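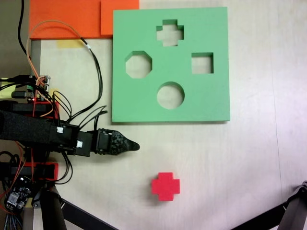
Music and Sound | Course Books | Recording

Chapter 5
The Live Album

A live album is a recording of a performance given in front of an audience. Some are taken from a single night. Others are put together from a whole tour, with the best version of each song chosen afterwards. In this chapter we look at how such records are made and how they differ from work done in a studio.

Our main example is Tosine at Galtent Hall, a set of 16 songs played by a four-piece band to 3,000 people. The group had recorded most of the songs before, but several are slower on stage and two have new endings. Listen to the opening track, "Irnier", before you read on, and note where the drums come in.
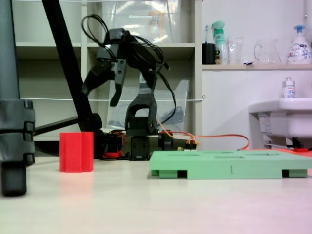

The sound of the hall matters as much as the playing. Microphones placed close to the amplifiers pick up very little of the room, so engineers usually hang a second pair over the audience and blend the two in the mix. If the room microphones are too loud, the words become hard to follow. If they are too quiet, the applause between songs seems to come from nowhere.

Mistakes are another matter. A singer who misses a line on stage may record it again later, and the new line is dropped into the mix. Listeners disagree about this practice, and section 5.3 sets out both sides.

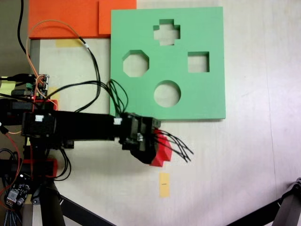 Does a live album have to keep the songs in the order they were played?

The order can be changed, and it often is. A concert may last far longer than one disc allows, so songs are cut and the rest moved to keep the pace steady. On the Tosine record, the closing number was played third on the night.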